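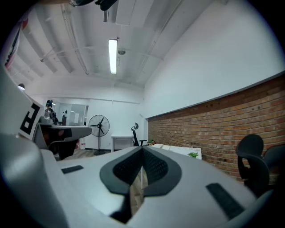 About us

Hi, we're Ostmont! We collect the everyday examples that robots learn from – picking things up, putting them down, opening, folding, pouring, all the stuff your hands do while you're thinking about lunch.

I started the company because I kept meeting teams with a clever model and hardly anything to train it on. So we went the simple way: a person holds a gripper with a camera on it, does the job by hand, and the recording becomes one example. We work out of an ordinary office with a brick wall, a few plants and a fan, and I like it that way (robots will have to cope with rooms like ours sooner or later).

Our first project, Mustis, was 1000 examples of clearing a table. Araya came next, with 2357, and it taught us a lot about labeling as we go! Every example gets watched by 2 people before it leaves us, and the clumsy ones get a note, so the team using them can decide whether to keep them.

Right now we're busy with Endcombe, which is all kitchen drawers and cupboards. We're aiming for 2000 examples by October.

If you've got a task you'd like a robot to learn, write and tell me about it – the odd ones are my favorites.

Page updated 20/02/2026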